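Section 5: Setting up the cutlery pot

Right, you've got the table up and its legs locked (if they still wobble, go back to section 2 and do the leg nuts again - I'll wait!). Now for the bit I like best, which is getting the eating things out where people can reach them.

1. Put your cloth on first and smooth it from the middle outwards. A round table like the Pratine will show every crease, so take your time over it.

2. Stand the pot towards the far side, well in from the rim. Any straight-sided metal pot will do, and mine is plain stainless steel with a rolled top.

3. Lay the loose pieces out side by side in front of the pot before you put anything in it. I do chopsticks on the left, then the butter knife, then forks.

Note: wipe each piece as you lay it down. Boglárka uses an old tea towel for this and swears by it, though kitchen paper works just as well for me. 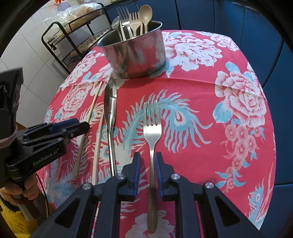

4. Pick up one piece at a time by the handle and drop it in handle first, so the eating end stays at the top. Metal forks go in before the plastic ones, which are light and like to tip about if they've got nothing to lean on.

5. Spoons go in after that, bowls up. Give the pot a little turn and see if anything slides.

Caution: sharp knives don't belong in the pot at all! Butter knives are fine, but steak knives should stay flat in their Estau tray (the one with the lid, part 2619) until everybody's sitting down.

6. Chopsticks can go in too, but keep each pair together. I put a paper band round mine - Tariq just shoves his in loose and then spends half of supper hunting for the other one.

Note: stop at 8 pieces in the small pot. Past that they jam, and you pull out three forks when you wanted one. For a bigger crowd, set out a second pot on the other side.

When you've finished, leave the pot where it is and move on to section 6 for the plates and bowls.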